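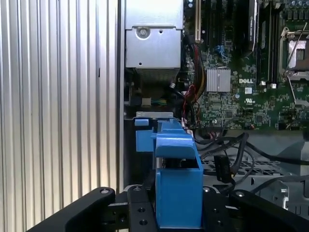 I didn't go looking for an old Dell desktop. Jhun Manalastas at work was clearing out his garage, he had one left over from his brother-in-law's office, and he said I could have it if I came and picked it up before the weekend. So I did! I've now had it on the bench for three weeks, which feels like long enough to say something useful for anybody who is thinking about getting one of these for cheap and fixing it up.

First, the case. I'm used to newer towers where half the inside is air and the other half is colored lights, and this is a very different animal. Everything is folded sheet metal and it's packed in tight. You get the side off and there's a big silver housing, a heatsink grille tucked in under it, and the green board filling up the rest with DELL printed right on it in white, in case you forgot who made it. I kind of love that. It feels like somebody sat down and planned where each piece would live, and then never wanted you to move any of it.

The blue plastic is the best part of the whole machine. If you've never worked on an office Dell, blue usually means "go ahead, put your fingers on this." Mine has a blue latch assembly down in the middle and I got so attached to it that I went back to my own home-built tower and was annoyed at having to hunt for a screwdriver. My one gripe is that it gets stiff. The first time I pushed it I was sure I'd snapped something (I hadn't, it just makes a noise like you did). Push straight, don't twist, and go slow if the machine has been in a cold garage since last November like this one.

Getting at the memory is easy enough. The slots stand along one side of the board and there's decent room for a thumb on the clips. The processor socket is the kind with the metal frame and the thin little lever, and if you've never done one before, please watch somebody else do it first. The lever has more spring in it than you'd expect. And keep your sleeves out of there while the socket is open – those contacts bend if you so much as breathe on them wrong.

Now the part I don't like, and that's the wiring. The power cables are red, yellow and black and they come down over the board in a bunch, right past the chipset heatsink, so they're in your way for nearly every job. There's a smaller green and yellow bundle down in a dark recess beside a tiny beige plug, and I spent an entire evening with a flashlight in my teeth just trying to get a good grip on that plug. I have big hands. My daughter got it out in about as long as it takes to say so. I'd have given a lot for another two inches of slack.

I bought a few things for it, so quick notes on those. The Reltex dust brush was $6 and it's fine, soft bristles, sheds a little. The Clelteo magnetic parts tray was $19 and I'd buy it again tomorrow, I have not lost a single screw since it showed up. The Umali thermal paste goes on easy but the tube is mostly packaging. Skip the Nerlow bit set, the small Phillips rounded off on the second screw I tried it on and I had to borrow one from Benjie Salazar down the street.

The dust was not as bad as I was braced for. I took the machine out on the driveway, did the fins on the heatsinks first and then worked the brush around the expansion slot. It took more than 5 passes before I stopped getting gray fluff, so wear a mask if you've got allergies.

Is it worth doing? For free, sure. For real money I'd want to see the inside before handing anything over, and I'd look at the socket and the blue latches before I cared about what sticker was on the front. You're not going to be playing the latest games on it. I want mine for scanning family photos and running the label printer, and maybe letting my nephew take it apart and put it back together, he's at that age.

I'd give the layout a solid four out of five, and the latches a five all by themselves. The cable routing gets a two and that's me being nice. If anyone knows a good way to tie that big bundle back without putting strain on the plug, leave me a comment. I tried a twist tie and it looked terrible and popped off the same night.

Posted August 23, 2018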